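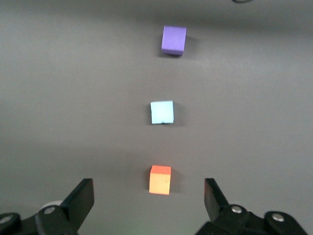 5.3 Failure during the block pick

The fault reported in this section came up in the second half of the trials, after the policy had already been frozen. We had been running the pick task on the Brokside cell with the same three foam cubes throughout: orange nearest the gripper, light blue in the middle, purple at the far end. The cubes stand in a line leading away from the arm, with wide gaps between them, and the arm is asked to take the near one first. Figure 4 shows the start of an attempt from the wrist camera. The fingers are open and the orange cube is still beyond the fingertips, so nothing is in contact yet.

Of 70 attempts, 9 ended with the fingers closing before they had reached the cube. In each of these the arm went on to the lift as if it held something, moved to the drop position, opened, and reported success. The cube was left where it had started. No error was raised, and the run log for a missed grasp looks the same as the log for a good one unless the finger positions are read out separately.

We first suspected the policy. The cubes are small, and the top and front faces of the orange one differ a good deal in brightness under our lighting, which could shift the estimate of its near edge. We replayed the recorded wrist images from the failed attempts offline and compared the predicted cube position with hand labels. The error was no larger than in the attempts that worked. Swapping the order of the cubes did not change the failure rate either.

The cause was in the gripper driver. The Haugen controller accepts a close command at any time and starts a timeout when the command arrives. Our approach motion and the close command were sent on separate channels, and the close was meant to wait for an "in position" flag from the arm. When the arm was restarted without also restarting the driver, the flag kept its last value from the run before. The first close command after the restart was then released at once, while the arm was still moving in. Tin-yau Choi found this on a Sunday by restarting the two parts in different orders and watching the flag by hand. All 9 failures were first attempts after an arm restart.

The false success report had a second cause. The check used after each grasp compared motor current with a fixed threshold. The threshold had been set with stiff plastic parts, and was later lowered so that soft foam would pass. At the lower value, two fingers pressing against each other also pass. We had tested the check on held cubes but never on an empty gripper.

Two changes were made. The flag is now cleared when the driver loses contact with the arm, and a close command is refused if the flag is older than the current motion. The grasp check now reads finger opening as well as current – a reading below the width of the cube is treated as a miss, and the arm stops and waits for the operator. We repeated the restart test 29 times with the new driver and did not see an early close.

The fault did no damage with foam on a bare table. We report it in full for the sake of the Likico cell, which uses the same driver beside a person loading parts. There, an arm that closes early and carries on has its fingers moving at a moment when the operator expects them to be open. The old driver was withdrawn from that cell in February, before any further trials.

One limit remains. The finger opening is taken from the motor encoder and will be wrong if a linkage slips. We have not tested for this.

Figure 4. Wrist camera view during the approach to the orange cube, gripper open.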